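Re: [club-build] Pad pressure and the pen test

From: Miyuki Noguchi
To: club-build list

Natsumi Sakai wrote:

> I read through the December notes and I still don't understand why we are
> changing the pads again. The old ones held the block and the sponge fine.
> Can somebody write down what the pen test is supposed to show, and what we
> are going to do about the linkage on the second gripper? Also, who has the
> log sheets? I need them for the Mastley application.

Natsumi, I have the log sheets. They are in the blue folder and I will bring it to the next build night. If you need them sooner, Salim scanned the first half and can send it to you.

On the pads. The block and the sponge are both easy because they give the fingers a lot to hold on to. The block is flat on two sides, and the sponge squashes until it fits. A pen is round and narrow, so the contact is a thin line down each pad, and any difference between left and right shows up right away as a twist. With the old smooth pads we could pick a pen up and it would turn in the fingers as soon as the wrist tilted. The textured blue ones are better at this. I don't want to claim more than that until we have the full set of trials.

The test itself is simple. One person holds the gripper by hand, closes on the pen near the middle of the barrel, lifts it, tilts to each side, and puts it down. The second person writes the result as held, turned or dropped. We planned 300 trials and have done 250. The remaining ones should all be done with the pads that are on now, so please don't swap them before we finish. If a pad comes loose, stop and write it on the sheet, and do not glue it and carry on. That happened once already and we had to throw out a page.

A few rules for the last batch, so that the numbers can be compared:

Use the same pen. A different barrel gives a different result, and we saw that with the marker Kanako tried.

Close on the barrel and stay off the metal near the tip.

Wipe the pads with a dry tissue between sets, and only between sets.

Change the person holding the gripper after each page. Salim squeezes harder than the rest of us and it shows in his pages.

On the linkage. The second gripper has more play in the pivots than the first, and you can feel it if you push one finger sideways with the other held still. I took it apart and the screws were fine. The holes in the printed arms have worn a little, so tightening only makes it stiff and the play comes back. My suggestion is to reprint both arms with the holes slightly under size and drill them out by hand. Tomomi has offered to do the printing at the Ueda workshop. That would take one evening of printer time, plus another for cleaning up and fitting.

If we do reprint, I would like to leave the first gripper alone until the trials are over. We need one that stays the same from the first page to the last.

For the Mastley application, I think the page on method can be nearly what I wrote above. They ask for the purpose, the procedure and what the students did themselves. Please put in the thrown-out page too. The judges last year asked several teams about discarded data, and it looks bad to be caught without an answer. They also want one picture of the work and a short list of parts. Kanako has the parts list but it still shows the old pads, so it has to be updated before it goes in.

Still open:
- who holds and who writes for the remaining pages
- a yes or no on the reprint
- someone to read the application draft for spelling - I have looked at it too many times

Please answer on the list and not to me directly, so that everyone sees it.

Miyuki

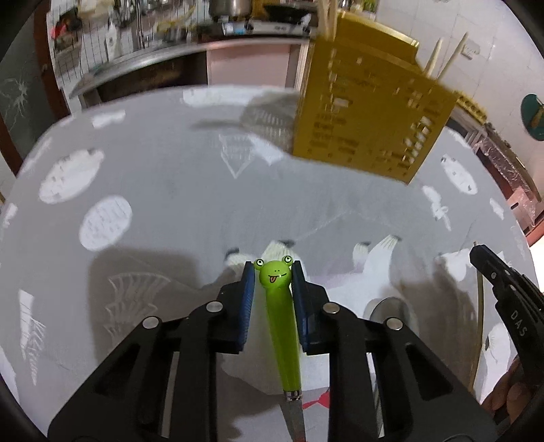 Salim Shemweta: Yes to the reprint from me. I can write for the remaining pages, but I would prefer not to hold, for the reason you gave. Natsumi, the scans are on their way to you. Two of the pages came out pale, so check those against the paper copies before you type anything in.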